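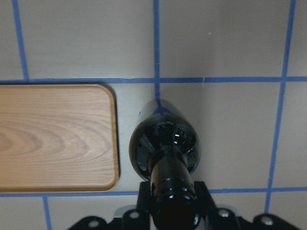 ## Wine on the counter, with minimal regret

Blue painter's tape is the cheapest planner in the house. Mark out the counter before you fall in love with where things go, then live with it for a week. Wavy lines are fine. Wine can't tell.

Give the tray its own square and leave it there. A wooden tray wants a damp cloth, a dry cloth, and no long baths in the sink.
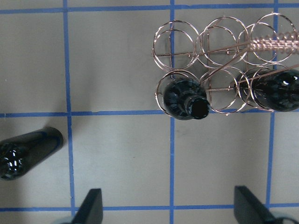
Load a wire rack from the bottom row up. Top-heavy racks have opinions, usually at 2 a.m. Corked bottles go on their sides; screw caps can lie any way they like.

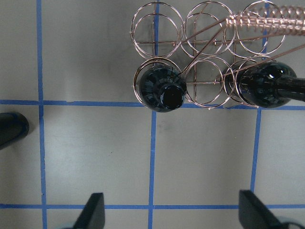 Dust the rings with an old sock over your hand. Coiled wire needs a soft toothbrush (retire it from other duties first). My neighbor Mesfin Habte swears by a hair dryer on cool, and he has the electric bill to prove it.

Peel the tape slowly, at a low angle.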